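3.2 Where small items are put down at night

The household survey asked respondents to list every surface on which they had left a personal item overnight during the previous month. Of the 2,000 questionnaires sent to addresses in Povetthorpe, 600 came back complete enough to use. The wording followed the short form in Duda's earlier study of rented rooms, with one change: "bedside table" and "bed" were given separate boxes, as pilot respondents had been ticking one to mean the other.

We sorted the answers into 11 surface types. Hallway shelves, kitchen counters and bedside tables were named most often for keys and phones. Jewelry and watches followed a different pattern. Respondents who wore them daily tended to name a surface in the room where they undressed, and many named more than one. The bed itself was often given as a first stopping place, with the item moved later to a dish, a drawer or a windowsill (Figure 4).

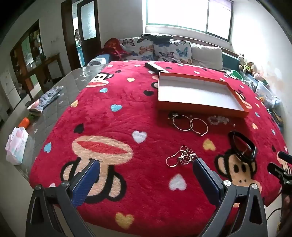

Figure 4. Personal items on a bed: necklace, wristwatch, bracelets and a floral hair accessory on a red plush blanket.

These two-step routines matter for how loss is reported. A person who says a ring is "always" kept in a drawer may be describing the second step only. In the follow-up interviews, carried out by Yuxi Pan, we therefore asked people to go through the evening in order, starting from the time they came home. Nine of the interviews were long enough to code in full. In most of these, the speaker corrected an answer given on the questionnaire, usually by adding a surface that had been left out.

One woman, a night-shift nurse, had written "jewelry box" on the form. In the interview she said that the box was used on weekends and that on work days her earrings went "wherever I sit down first." Another respondent kept a dish by the sink for a watch but could not remember when the watch had last been in it.

We did not find a clear link between the number of surfaces named and the size of the home. People in single rooms named nearly as many as people in houses – a result that differs from Duda's, where smaller rooms went with shorter lists. Part of the gap may come from the separate box for beds. It may also reflect the age of the sample, which was older than hers and included more people living alone. Section 3.3 takes up the question of shared bedrooms, where two people's routines use the same surfaces.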